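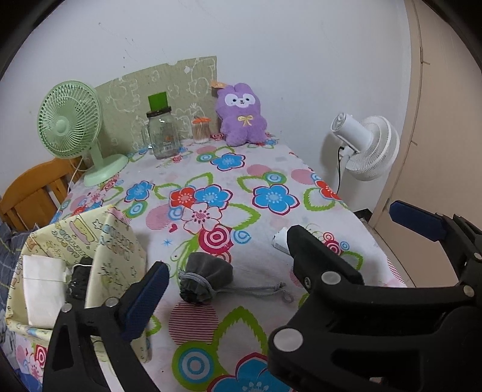 La pince tenue à la main au-dessus d'un drap à fleurs, avec la petite pochette grise.

17/4/19

Je vais me faire des amis. Le résultat que tout le monde commente depuis février, celui de Lullum, ne vaut pas grand-chose à mes yeux. Taux de réussite superbe, oui. Sur une table grise, quatre cubes, lumière fixe. Et alors ?

Apprendre la saisie à partir de gestes humains, pince en main, dans de vraies chambres : voilà la méthode que je défends. Moins propre. Des draps à motifs, des cordons qui traînent, un ventilateur dans le fond, des objets à moitié cachés par la mâchoire. Une pochette molle, ça n'a pas de bonne pose de saisie, ça se déforme dès qu'on y touche. Essayez donc de mettre ça dans un modèle CAO.

Chez Truvmont on me répond : bruit, données pas contrôlées, impossible à reproduire. D'accord pour le dernier point, il faut publier les séquences brutes, toutes, y compris les ratées. Surtout les ratées. Le jeu Dirkska en a gardé huit sur le textile et c'est ce que j'ai lu de plus utile cette année.

Reste le vrai problème, que les partisans de la méthode évitent un peu trop : le poignet humain triche. Il corrige sans qu'on y pense, et le bras qui rejoue derrière n'a pas cette souplesse. Le protocole Gautier propose deux passages par objet, un lent, un normal. C'est un début, je prend.

Mais qu'on arrête de noter les labos sur des cubes.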